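Notebook 2, bench side
1 Jul 2024
Entry by Torben Tiedemann

Pouch standing and table covering, continued from the last entry.

Open question from last time was whether the small pouches fall over because of how they are filled or because of what they stand on. Bülent Coşkun holds that it is the fill. I had it down as the surface. After this morning I think he is mostly right, with a reservation noted further down.

Stock used: the remaining Warnent pouches, small size, and the first of the Kanaan ones. The Kanaan film is stiffer and has a sharper bottom fold. Both were filled with the dry granulate from the Flonard tub, leveled by tapping the base on the bench. Fill weight set at 263 g on the small scale, tare checked before and after. The tare had drifted by 2 g at the end, which I put down to dust on the pan. Cleaned it and it came back to zero.

Procedure as before. Pouch is set down by the top seam, released, left alone. If it is still upright after 11 seconds it counts as standing. Leaning counts as standing as long as the top seam has not touched the table. Recep Baysal wants leaning recorded separately. Agreed, from the next entry on. I am not going back through the old sheets.

Results, short version:

Kanaan pouches stand on anything, including the bare table.
Warnent pouches stand if the bottom fold has been opened by hand before filling. If not, they roll onto the front panel, usually within the first second or so.
Squeezing the air out before sealing makes both types worse. The granulate packs into the lower corners and the middle of the base lifts.
Refilled pouches do better than new ones. The film has gone soft along the old creases and the base spreads by itself.

The last point explains most of the disagreement between my numbers from the spring and Bülent's. He had been reusing his, I was opening new ones each time. Neither of us wrote that down. From now on, new or refilled goes in the first column.

Reservation about the surface: on the bare wood the Warnent pouches slide when set down at an angle, and the slide is what tips them. On paper they stay where the base first touches. So the surface does matter, but only at the moment of placing. Maëlle Beaulieu suggested trying the rubber mat from the packing bench. Not done yet - the mat curls at the ends and I want it flattened first.

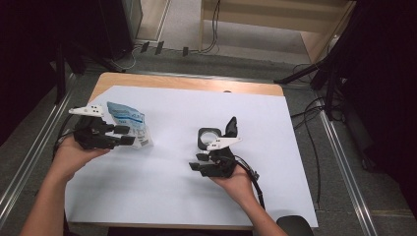
Paper covering on the table: one large white sheet. I tried strips laid side by side in the earlier runs and the pouches caught on the overlaps, so a single sheet is the better choice. It covers most of the top and leaves the brown wood showing along the top and sides, with a little overhang at the lower right corner. A translucent pouch is also easier to find against white than against the wood, mainly by its blue printing and the light-blue stripe. The one on the sheet is well crinkled and upright all the same, which fits the point about creases. The overhang should be trimmed or the sheet shifted, as sleeves will catch on it sooner or later.

Recep Gezer asked whether the sheet needs changing between runs. My practice: change it when it has a crease that can be felt with a fingertip, otherwise turn it over once and then discard. The Brundo roll is wide enough for this table without a join. There are 2 rolls left on the shelf behind the door. Please do not use them for wrapping.

To do:
Flatten the rubber mat, under the heavy boards overnight.
Redo the Warnent set with the fold opened, new pouches only.
Add a column for leaning.
Order granulate, the Flonard tub is down to the last third.
Ask Maëlle for the sealing temperature she used on the first Kanaan batch. The seam on mine is wavy at one end - no effect on standing so far, but I would like both batches sealed the same way.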